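Handling rules for shared arm stations: frequently asked questions

Vevum / Pratthorpe site / Bench and arm work

These answers go with the Pratthorpe handling rules, which were last changed in April. Questions that are not covered can be sent to Samira Saab, who keeps the rules up to date.

Who do the rules apply to?

Anyone who starts, stops, teaches or stands beside an arm at Pratthorpe, including visitors from Trotstead. If you only review recordings at a desk, you need to read the section on marking faults and can skip the rest.

Do I need to be signed off before I use a station?

Yes. You need a bench sign-off for each type of gripper, and it lasts 12 months. A sign-off from Trotstead counts here for the same gripper, but you still have to be shown where our stop buttons and isolators are.

How fast may the arm move when someone is at the bench?

No more than 60 millimetres a second while a hand could reach the work area. The limit is set in the station profile and must not be changed for a single job. If a task cannot be done at that speed, ask for a guarded station.

Which objects count as fragile?

Glass, glazed or unglazed ceramics, and anything else that would leave sharp pieces if it broke. Thin plastic is not on the list, although you may treat it the same way if you prefer.

Where should a bowl be gripped?

By the rim, with one finger inside and one outside, unless the job sheet says otherwise. The fingers should meet the wall squarely. Do not grip across the full width of a large bowl, even if the gripper opens far enough.

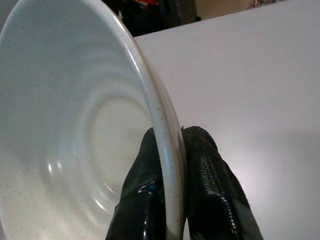 Rim grip on a speckled white bowl, one finger on each side of the lip.

How much force is allowed?

Use the figure on the object card. If there is no card, begin at the lowest setting and go up one step at a time, with the object just above the table. Stop at the first setting that holds and write it on a new card. Never borrow a figure from an object that looks similar - two bowls of the same size can differ a good deal in weight.

May a bowl be tilted while it is held?

Yes, if it is empty and the job sheet allows it. Keep it low over the table while it turns. Bowls with anything in them stay level.

What should I check before the first grip of a session?

Look at both finger pads under a good light. Worn ribs, grit or a lifted edge mean the pads are changed before work starts. Run a fingertip round the rim of each ceramic piece, slowly, and put aside any that catch. Then test the stop button. Testing it at the end of the last session does not count.

Are marks on the rim a fault?

Specks in the glaze are not. Smudges are not a fault either, but wipe them off with a dry cloth and look again, as a fine crack can pass for a smudge. A chip or crack takes the piece out of use for good. We do not glue pieces and put them back.

What happens if something is dropped?

Press stop first, even if the arm looks still. Switch off at the isolator, put on the thick gloves and clear the table and the floor. Fill in a drop form before restarting. A drop with no damage still needs a form.

How do I mark a fault in a recording?

Use "slip" if the object moved in the grip, "drop" if it left the grip, and "contact" if it touched something it should not have. If you cannot tell, use "unsure". Over 893 recordings were marked again last year, mostly where a slip had been entered as a drop.

Can I use the Chae gripper under these rules?

Only with the flat pads. The curved pads have not been through our checks and are kept at Trotstead for now.

Where are the forms and object cards?

Blank forms are in the tray by the door. Object cards are in the drawer under each station, with copies on the shared drive in the folder "Handling". Please return cards to the same drawer.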